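From: Walgate list digest
Subject: Re: what do you all do with spare laces?

> I counted up my lace drawer in March and threw most of it out.
> Does anyone still keep old pairs, or is that just me?

I keep them all, I'm afraid! Laces are the first thing to go on my Prurkis boots, always on a hill, always in sleet. I did the whole Talus loop last fall with one boot tied up in garden twine, and I can't recommend it.

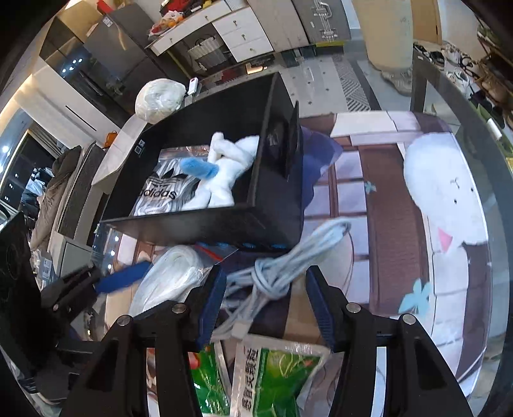
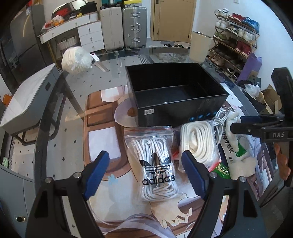 Length is where most people go wrong, I think. My boots have 6 pairs of eyelets and a shop told me 100 cm would do, which left me barely enough to make a bow – so measure the old lace before you toss it. Bagging them up helps too, like the white ones with black stripes in the zip-lock with the Adidas logo, so you can see what you've got without untangling a whole drawer (mine took an entire evening).

As for round or flat, I'm firmly on the flat side. Round ones slip on me unless I double knot, and then I can't undo them with cold fingers.

Is anyone else doing Talus again this year? I'd be up for a slower start, maybe 9 a.m. at the lower lot.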